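From: Aurélien Langlois
To: vorkport-hall-users
Date: May 16, 2025
Subject: Re: [hall-users] Sweeping, again

Enikő Magyar wrote:
> Could whoever has the hall before us please sweep it? Our group
> arrived to find grit the full length of the floor and one lonely
> biscuit. I don't mind the biscuit. I do mind lying on gravel for
> the breathing exercises. Also, is there a rule about this? I have
> read the hire agreement twice and can only find a rule about candles.

Enikő, there is a rule. It's in clause 64, which the rest of you will remember as the one after the clause about brass instruments. Each group sweeps on the way out. I grant you it's phrased as "leave the premises in a like condition", and that a group arriving to grit could argue it's obliged to leave some.

The biscuit was probably ours. The choir apologises to the breathing group and would like it noted that it was a good biscuit.

I've been through the thread and the cupboard, and this is where I think we've got to.

1. Brooms

The old Timmermans has lost most of its bristles and the rest all lean the same way, like commuters. I propose we retire it. Something with a soft head is kinder to tiles and picks up the fine stuff the Timmermans only relocates.

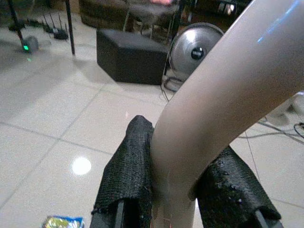
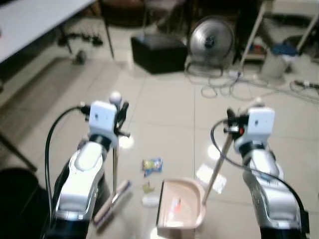
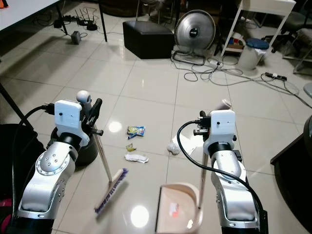
2. Money

The kitty stands at almost $170, a good part of it left over from the urn. Two brooms and a decent dustpan won't trouble it. Please don't reopen the question of the urn.

3. The cupboard

The Gasell heater has been living in front of the cupboard door, so anyone wanting a broom has to shift a heater first. I've moved it under the coat hooks. If it's back by the door next week I'll assume it walked.

4. Roster

I don't want a roster. The last one was laminated, and it caused more ill feeling than the dirt did. Amby has offered to stick a note by the light switch saying SWEEP, and I'm inclined to let that be the whole policy.

Objections to the list, please. Replies sent only to me get lost among the ones about parking.

Aurélien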